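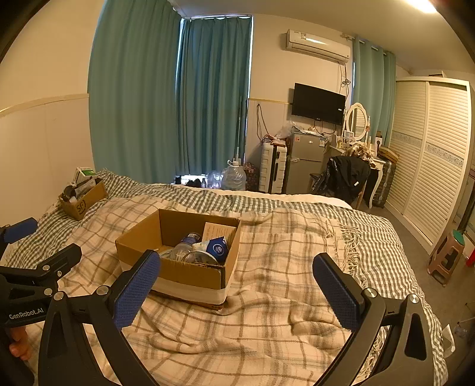
Re: [brarkaver-arms] Finger pads and picking out of a box

From: Roxana Grajales
To: brarkaver-arms list
Date: June 23, 2021

Hi Kai-wen, hi all,

Sorry for the slow answer, I wanted to try a few more things before I opened my mouth. Quoting just the part I can help with:

> On the shared arm we're at the point where it picks a block off a flat
> table every time, and then we put the same block in a cardboard box and
> it all goes to pieces. The fingers bump the wall, or they get down there
> and can't open. Is anyone doing boxes at home? What are you using for
> pads, and do you practice the moves by hand first or go straight to the
> motors?
> Kai-wen Su

By hand first, definitely! I've got the box on the bed (it's the biggest clear surface I have, don't laugh) and I go in with a gripper in each hand, the two-finger kind with the blue textured pads. You learn so much in an evening. With a clear bottle lying on its side, one finger wants to go down between the bottle and the cardboard, and if there isn't room for the finger plus its pad you're stuck before you've started. So now I come in at an angle and roll the bottle toward the middle before I try to close on it. I would never have thought of that sitting at the keyboard.

Round plastic containers are their own kind of awful. Go for the rim, and go slowly. Crumpled packages are easy, you can grab those practically anywhere. The thing I still can't do well is a paper card leaning against the back wall of the box. I either push it flatter or pinch the cardboard along with it. Sabina Abeysekara told me to slide one finger in from the top corner and I get it maybe half the time that way.

One warning about beds, the box moves. A blanket gives under it, and the box scoots when you push sideways. I kind of like that for practice, but when I switch to the motors I'm going to clamp it to a board.

On pads for the arm itself: I cast mine from Bergeron two-part rubber, the soft one, with a piece of drawer liner pressed in for texture. The first batch peeled off after 30 grabs. I roughed up the fingertip with sandpaper and the second batch did 100 and still looks fine. Keep them thin, though. My first ones were so chunky they ate up all the room you need next to the wall, which sounds a lot like your bumping problem, Kai-wen.

And check your pivot screws. Mine back out a little every session and then one finger closes lower than the other. A dab of threadlocker fixed it, but let it cure overnight (I didn't, and had to redo the whole left side).

Wrist next. The Briltard servo I bought buzzes when it holds still with the fingers pointing down, and I can't tell if that's my linkage or the servo. Anjana Mridha, didn't you have the same one? What did you end up doing about it?

I can bring spare pads to the Gondov shop if anyone wants a pair, I poured way too many.

Roxana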